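Module 6 Handout: Planning and Budgeting for a Small Robot Work Cell

Issued 21st November. Bring this handout to both sessions of the module. Worksheet B is distributed separately and must be submitted with the written justification.

## 6.1 Scope of the module

Modules 1 through 5 dealt with the selection of a robot arm on technical grounds: reach, payload, repeatability and safety. Module 6 concerns the purchase itself. Students are asked to prepare an equipment plan for one assembly cell of the kind used in the Zernport teaching laboratory, and to defend that plan as they would before a department head or a plant manager.

The plan covers a single arm, one gripper, one wrist camera, one fixture plate with its holders, and the structure on which these are mounted. It does not cover the building, the network or the salaries of operators. Floor space is treated as already available.

Students who have purchased equipment in an earlier job should note that the course uses its own cost headings, given in Section 6.3. Plans submitted under other headings will be returned for revision.

## 6.2 Start from the task

A purchase plan begins with a written statement of the task. The statement should be short enough to fit on half a page and should name the part, the motion, the holder that receives the part, and the way in which success will be judged. Brand names and model numbers do not belong in it.

The following statement is acceptable:

> The cell shall pick up a rail-shaped plastic part, carry it to an upright fixture plate, and slide it into a rectangular slot holder. The part shall be seated without marks on its visible faces. A wrist camera shall record each attempt.

The following statement is not acceptable:

> The cell shall be a modern and flexible system able to handle a range of assembly tasks.

The second statement cannot be priced. Two suppliers reading it would quote for two different machines, and the buyer would have no basis on which to compare them.

Once the task statement is approved, each noun in it becomes a question for the budget. The part must be made or bought, in sufficient quantity to allow for wear. The holder must be designed, printed or machined, and replaced when its edges round off. The plate must be fixed to something rigid. The camera must be mounted where the gripper fingers do not hide the point of contact.

Students frequently give the arm most of their attention and leave the fixture to a single line marked "miscellaneous." In an insertion task the fixture deserves a heading of its own. The plate used in this module carries hook-shaped brackets, raised rectangular frames and a slot holder in one row, and the gripper must be able to approach the holder without striking its neighbors. The spacing of those features is a design decision with a cost attached: a wider plate requires more backing structure, while a crowded plate requires narrower fingers.
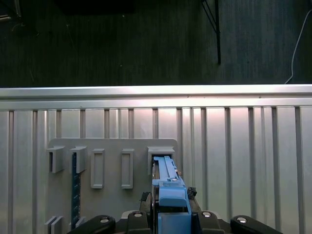
## 6.3 Cost headings

All plans are to be prepared under the six headings below. Figures are entered in US dollars, before tax.

1. **Arm and controller.** Include the base, the teach pendant if sold separately, and any software license required for the first year.
2. **End effector.** Include the gripper body, finger links, contact pads, adapter plate and fasteners. Pads are to be listed as a consumable as well as in the initial purchase.
3. **Sensing.** Include the wrist camera, its bracket, its cable and any computer purchased chiefly to process its output.
4. **Fixture and parts.** Include the plate, every holder and bracket mounted on it, and the full stock of parts to be handled.
5. **Structure.** Include aluminum profile, panels, legs, feet, corner hardware and cable supports.
6. **Commissioning.** Include delivery, assembly labor, safety review, calibration and operator training.

A seventh line, contingency, is calculated from the total of the other six and is discussed in Section 6.5.

## 6.4 Worked case: the fixture heading

The worked case prices Heading 4 only. The arm in this case is assumed to be on loan from another department, so Heading 1 is entered as zero, with a note stating the end date of the loan. Students should be aware that a zero without such a note will be marked as an omission.

Two quotations were obtained for the fixture plate and its holders. Both suppliers received the same drawing and the same task statement.

| Item | Brinier | Imrie |
|---|---|---|
| Plate, brackets and holders, one set | $700 | $403 |
| Spare slot holder | Included | $86 |
| Setup charge | Included | None |
| Replacement holders after first order | From stock | Made to order |

On price alone the Imrie quotation is lower. With one spare holder added, it comes to $489, against $700 from Brinier, a difference of $211. The comparison is incomplete until the plan states how many holders the cell is expected to use in its first year and how long the cell can stand idle while one is made.

Suppose the plan calls for four spare holders in the first year. The Brinier quotation includes one. If Brinier supplies further holders at the same unit price as Imrie, three more are needed and the heading rises to $958. Under Imrie all four are bought separately, and the heading rises to $747. The difference remains $211, and the decision then rests on delivery. A laboratory that runs classes every day of the term may find the higher price justified. A laboratory that runs the cell for one project in July probably will not.

The worked case should be read together with the following remarks.

- The unit price assumed for additional Brinier holders is not part of the quotation. A real plan would obtain it in writing.
- Neither quotation includes the parts to be inserted. These are entered on their own line under Heading 4.
- Neither supplier was asked to hold its price beyond the end of the term. Expiry dates must be shown on Worksheet B.

## 6.5 Contingency and later costs

Contingency is money reserved for costs that are likely in kind but unknown in amount. It is not a place to hide an item that could have been priced. For this module, contingency is set at ten percent of the total of Headings 1 through 6, rounded up to the nearest dollar.

If the six headings together come to $11,660, contingency is $1,166 and the request submitted for approval is $12,826. Both figures must be shown. An approving officer who sees only the larger figure may reduce it without knowing what is being removed.

Later costs are reported on a separate sheet and cover the three years following commissioning. At a minimum the sheet should address:

- replacement of gripper pads and finger links;
- replacement of holders and parts;
- renewal of software licenses;
- recalibration after any change to the camera mount or fixture plate;
- storage or disposal of the cell at the end of its use.

Recalibration is commonly left out. Moving a fixture plate by a few millimeters costs nothing in materials, yet it can occupy a technician for half a day. The sheet should give an hourly rate and an expected number of such events per year.

## 6.6 Purchase order sequence

The order in which items are bought affects both the cost and the schedule. The laboratory follows the sequence below, and students are expected to follow it unless they can show a reason to depart from it.

1. Approve the task statement.
2. Make one trial holder and a small number of parts, and test the insertion by hand.
3. Confirm the gripper opening and finger length against the trial holder.
4. Order the structure and the arm, which have the longest delivery times.
5. Order the end effector and the camera.
6. Order the full fixture plate once the finger clearance is settled.
7. Arrange the safety review before the first powered movement.

Step 2 is inexpensive and should not be skipped. A slot that is too tight for a person to use comfortably will also be difficult for a gripper, and the correction at this stage is a new trial holder. After Step 6 the correction may involve the entire plate.

The Silix planning sheet, available from the course office, arranges these steps against a calendar and may be attached to the submission in place of a written schedule.

## 6.7 Assignment

Prepare an equipment plan for a second cell at Zernport, to stand beside the existing one and perform the same insertion task. The submission consists of:

- the task statement;
- Worksheet B, completed under all six headings;
- the contingency calculation;
- the sheet of later costs;
- a written justification of no more than two pages.

The justification must address whether the second cell should share a fixture design with the first. A shared design reduces the stock of spares and simplifies training. A separate design allows improvements to be tried without disturbing work already under way. Either choice is acceptable if its cost is shown.

Quotations may be real or taken from the price list supplied with Worksheet B, but the two sources must not be mixed under one heading. Work is graded on completeness, correct arithmetic and the clarity of the justification. Late submissions are handled according to the rules in the course outline.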